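Ticket 231 — Bagging task, bottles into carrier bag, arm drops or tips them
Status: open. Priority: medium. Opened by Čestmír Pešek

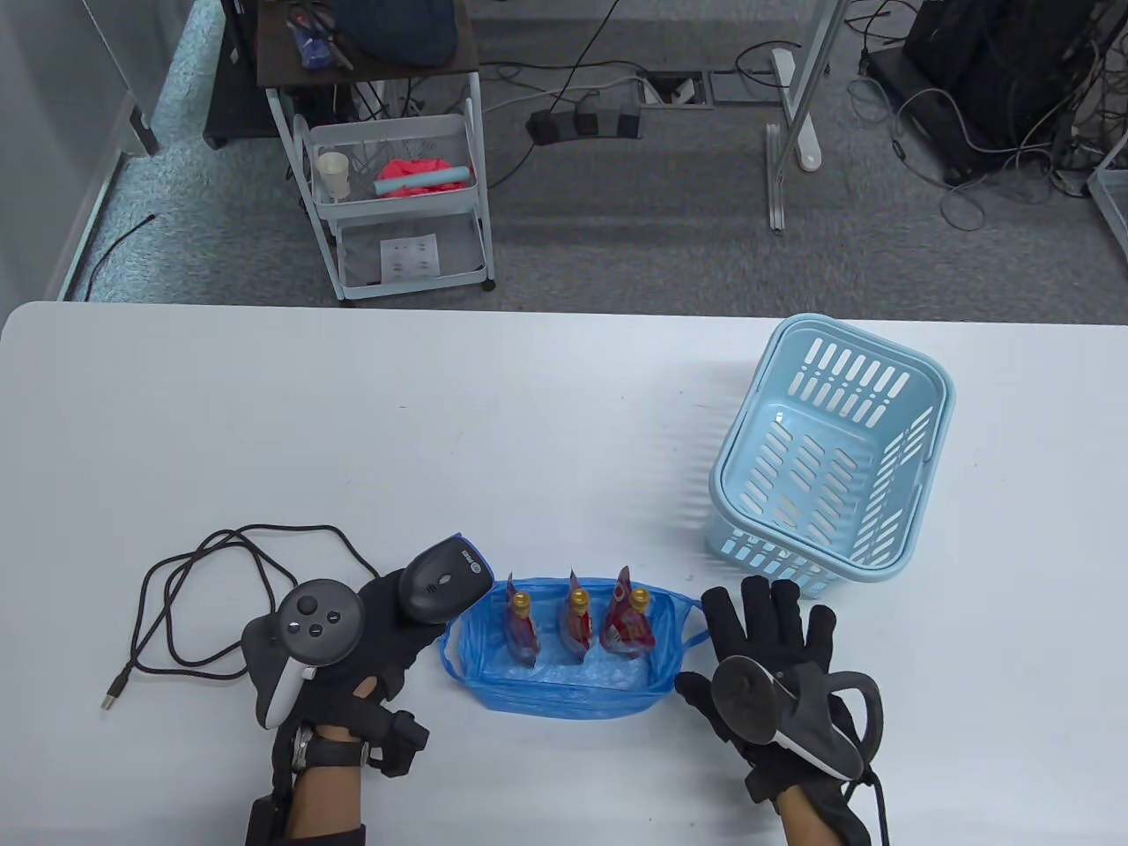 Customer is Hastell, the shop-fittings people. They want a yes or no on whether the arm can do end-of-till packing. Small bottles, thin bag, basket goes back on the stack. Told them we'd have an answer by end of month. At the moment the answer is no but I don't want to send that yet.

What happens: policy picks bottle fine, goes over bag, comes down, and either catches the rim on the way in or lets go too high. Bottle lands on its side. Then second bottle goes on top of first and it all goes wrong from there. By hand the same job is nothing, a child could do it.

Setup: Kurkonell arm, two-finger gripper, stock pads. Policy trained on the hand-recorded demos, both hands. 89 demos in the set when this was opened.

Logs attached to the parent ticket, not here, they were too big.

25 March 2022 is wrong on the job sheet btw, should read March 25, 2022, the importer chokes on the other one. Fixed.

09:10
Ran 40 attempts on the old checkpoint to get a baseline. 3 good ones. By good I mean all bottles upright in the bag and bag still open at the end. Everything else a tip, a miss or a stall.

09:55
First guess was gripper pads. Swapped to the soft set from the Kuruc kit. Grip better, result the same. So not slipping. Pads left on, no reason to go back.

10:30
Watched the failures slowly. The arm has no idea where the rim is. Thin plastic, moves when you breathe on it. In the demos the left hand steadies the bag while the right does the placing, and the single arm has no left hand. We trained it on two and run it on one. Feel a bit daft writing that down.

10:45 — reply from support (Kuruc)
"Have you tried filtering out the left hand stream before training? Also check the wrist tracker offset on both sides, we have seen the left one drift after a strap is refitted."

11:20
Offset checked. Right is fine. Left was out by enough to matter, hand in the replay sits beside the bag when it ought to be touching it. Recalibrated. Strap had been done up on a different hole. Please could everyone use the same hole!!

11:40
Filtered the left hand as suggested. Worse. Arm now comes in from the side and shoves the bag across the table. Put it back.

12:15
Lunch. Left it retraining.

13:30
Tried with the bag held open in a wire frame, the sort you get at a supermarket till. Huge difference. Bottles go in standing up most of the time. But it's cheating a bit, Hastell have said bags will be loose on the counter. Will ask them if a frame is allowed. If it is we may be nearly done.

14:05
Also tried stiffer bags from the Durex order (the packaging supplier, yes I know, please stop replying to the subject line). Rim stays up by itself. Knotted handles still catch the wrist on the way out tho, and then the whole bag comes up with the arm. Need a retract move that goes straight up before it turns.

14:50
Retract changed, straight up first. Handle snag gone on every run since. That fix can be merged whatever happens with the rest.

15:20
Cable note for whoever records next. Tape down the loose one before starting or put it off the table alltogether. Ended up under a bag in two takes and I had to bin both.

16:00
Where we are
- pads: not the cause
- left tracker offset: was wrong, fixed, older left hand data is suspect
- retract: fixed
- loose bag with one arm: not solved
- bag in frame: works well enough to show someone

Opinion, since Hastell will ask me on the phone. Picking things up is fine now. Putting them down in something floppy is where it falls over, same as with laundry, same as with bin liners when we tried those in October. I'd trust it to fill a crate today. I wouldn't let it pack my own shopping.

16:25 — to do
Re-record with the new calibration, right hand doing the placing, left only holding the rim, no fiddling. Do a set with the bag already a bit collapsed, because all our demos start with it nicely open and real ones won't be.
Ask Hastell about the frame.
Ask if there is budget for a second arm — Čestmír to raise, not me by email again.

16:40
Second arm quote requested. Keeping ticket open til the re-recorded set has been trained and run on the same test as this morning.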